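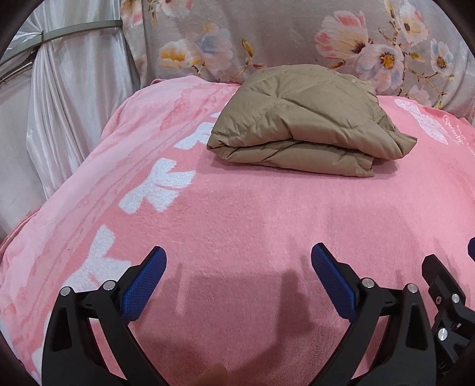 Figure 5. View from the hand-held gripper on a bed in the Trimness set. A folded quilted item rests on a pink fleece blanket, ahead of the open fingers.

June
By the Prumbridge Soft Goods Group

4.2 Folded bundles on soft surfaces

The Trimness set covers bedding and padded clothing recorded in furnished bedrooms. Operators carried the hand-held gripper and worked at their own pace. We collected 2000 demonstrations and kept 1375 after removing those with lost tracking or a missing start pose. The homes were split by room, so no bed used in training appears in the test set.

Figure 5 is typical of the harder views. The support is as soft as the object, and the printed butterflies on the blanket give stronger edges than the quilting lines on the beige bundle. The gripper also casts a shadow on the fleece between the fingers. Our first segmentation model, trained on the Juvitz tabletop data, often marked shadows like this one as part of the object. We did not correct for lens distortion before training. The wide view bends straight edges near the border, but cropping it removed too much of the bed at close range.

We compared two ways of choosing a grasp point. The baseline takes the center of the segmented region. The second method, Marinho, looks for a free fold or a loose flap and ranks candidates by how far they stand from the support. In a view like Figure 5, the flap on the right side of the bundle is the kind of feature it is meant to find. Both methods used the same closing speed and the same blue textured pads.

Marinho did better on thick bundles and about the same on thin sheets. Most of the remaining failures came from the fingers closing on the blanket along with the object - a mistake the wrist view rarely showed until the lift had begun. Roughly 22 percent of the failed trials were of this type. Adding a short upward pull before the full lift let us catch many of them, at the cost of a slower cycle. Results by fabric type are given in Section 4.3.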